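Trineo Standing Mat by Gristex

I've been selling floor mats out of the Jadov shop for long enough to have opinions on them, and this is the one I put under my own feet. The Trineo is a standing mat for people who spend half the day upright at a desk or counter and would like their heels to stop complaining by lunch. It isn't squishy. If you want something that feels like a mattress, you'll hate it for the first week (I did, a little) and then probably come around.

What I like is that it stays put. I've had mats that crept across the floor an inch a day until I was standing half on, half off, and this one has a grippy underside that holds on tile, vinyl and sealed wood. On deep carpet it does wander a bit, so for carpet I'd point you to the Siddiqui instead, which has the nubby back.

Size and color

It comes in 3 sizes, and most people should get the middle one. The small is fine if you stand dead still, but who does that? The long one is great behind a shop counter and a pain to carry up stairs. Colors are charcoal, sand and a blue I keep running out of. The next batch of blue is due in March.

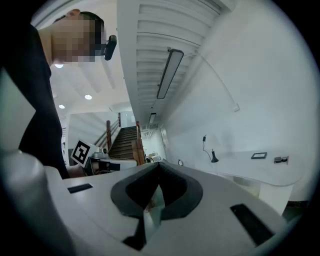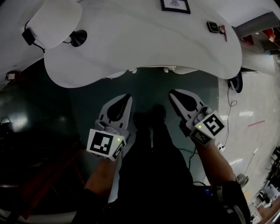

Care is easy. Sweep it, wipe it with warm water and a drop of dish soap, and let it dry flat. Please don't put it in the washing machine! A customer tried, and the mat came out fine but the machine didn't. Skip bleach and anything with citrus oil in it too, as both leave the top layer chalky.

It ships rolled, so expect the ends to curl up for a day or two. Lay it upside down overnight with a couple of heavy books on the corners and it'll settle. There's a faint rubbery smell when you first open the wrap, which went away in my kitchen after 4 days with the window cracked.

Shoes or socks?

Either. I wear sneakers on mine in the morning and socks after that. Stiletto heels will leave dents, and some of those dents won't come back out.

Ordering

The middle size is $50, and shipping is included if you're picking up from our Jadov counter anyway (okay, that's a joke, pickup is just free). You've got 21 days to send it back if your feet don't agree with mine. Keep the wrap it came in, it makes rolling it up again so much easier. Trade orders for offices go through the same form, just put the number of mats in the notes box and I'll write back with a price.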